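3.2 Collecting the table-clearing set

All demonstrations were teleoperated. Two arms, one small table, green backdrop on the far side. Dishes get stacked onto plates, utensils moved, then the layout is changed and the operator starts over. We kept 2378 episodes for training out of 3598 recorded – the rest were dropped for operator error, dropped frames or a bad sync between arms. Dropping was done by hand, which is slow and we do not recomend it.
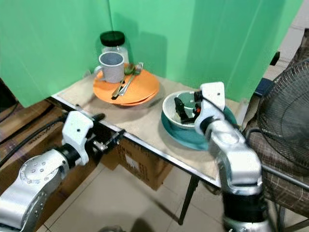

Shaimaa Kabbaj objected at this stage that throwing out operator errors also throws out the recoveries, and that a policy trained only on clean runs has no idea what to do after a missed grasp. Fair point. We went back and put 63 of the rejected episodes into a seperate recovery split, used only in the ablation (Section 5).

Operators worked in blocks of 25 episodes, then swapped. Longer blocks gave sloppier grasps toward the end, mostly on thin utensils. Labels were added afterward in the Jiltik tool: one line of text per episode, plus a mark for each grasp and release. Two-arm episodes got marks for each arm on its own, since the arms rarely close at the same moment.

Figure 4. Bowl and cup handling with both arms, Dornasis set.

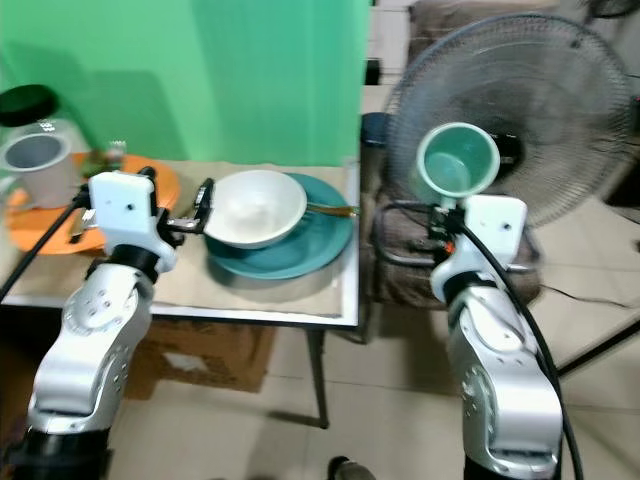
Object positions were not scripted. Operators were told to vary plate spacing and utensil angle and otherwise left alone – this gives more natural spread but also some bias, as people tend to put things back where they were. Tarek Benjelloun's reset check (Appendix B) flags any layout too close to the last one. It was added in April, so earlier episodes did not go through it. Retraining without those is still to do.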